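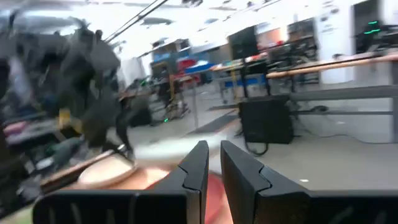
Como arrumar uma oficina partilhada quando metade das coisas vive no chão?

Perguntado por Lleucu Powell em 10 de julho

Partilho uma sala grande em Seixas, chão cinzento claro, uma estante já cheia até à tampa e uma caixa preta com ar de coluna de som que mora no chão com o cabo de fora. Junta-se a isto uma tábua de madeira, uma peça oval bege que parece um prato, uma coisa arredondada cor de cobre que brilha muito e um tapete escuro que mudou de sítio tantas vezes que já devia pagar portagem. Em agosto entra mais gente e eu gostava de que conseguissem atravessar a sala sem seguro de vida. Orçamento: 60 euros. Por onde começo?

3 respostas

Heledd Yorath
Comece pelo chão e deixe a estante para o fim, senão passa a tarde a admirar prateleiras e tropeça no cabo à saída.
Primeiro o cabo: enrole a folga, prenda com velcro e encoste a caixa à parede do lado da tomada. Depois marque com fita um corredor da porta até à bancada e não deixe lá nada, nem "só um bocadinho". O tapete ou fica debaixo de um posto de trabalho fixo ou vai enrolado para um canto. A tábua guarda-se ao alto, atrás da estante, com um calço para não escorregar.
As peças pequenas e brilhantes vão para uma caixa com tampa e um pano dentro, que o acabamento risca-se só de olhar. Na estante, o pesado em baixo, e uma etiqueta por prateleira. As pessoas vão ignorá-la, mas ao menos ignoram-na por escrito. Com 60 euros chega e sobra para o café.

ceton_velho
deita fora metade. eu fiz isso na minha garagem e passados 19 dias precisei de uma única coisa, que estava na metade errada. mesmo assim recomendo

M. Grirkport
Concordo com a Heledd menos no velcro, que ganha pó e larga. Abraçadeiras reutilizáveis. E meça a estante antes de comprar caixas, tenho quatro em casa que não cabem em lado nenhum e agora servem para guardar umas às outras.

Comentário de Lleucu Powell: O corredor está marcado. Já lá puseram uma cadeira.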